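Stilla Hall kitchen, fire and electrics check
3 min read

Extinguisher by the door: in date, the tag says June. Fine.
Fire blanket: on its hook. The instructions have faded, so I doubt they'd help anyone.
Socket testing: Verlow's sticker says "pass". I'd like to see the paperwork before I believe it.

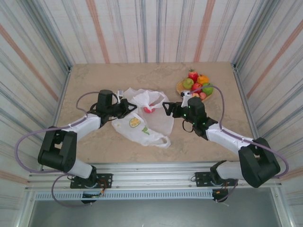
Should the fire door be kept shut during events?
At all times, whatever the wedge on the floor suggests.

Exit sign: lit. Battery backup "due soon", same as last time. Not passed.

Checked by Relu Toma, 18/12/2025

3 comments | 200 shares

Related
Kiltari boiler room checklist
Anghel House stair lighting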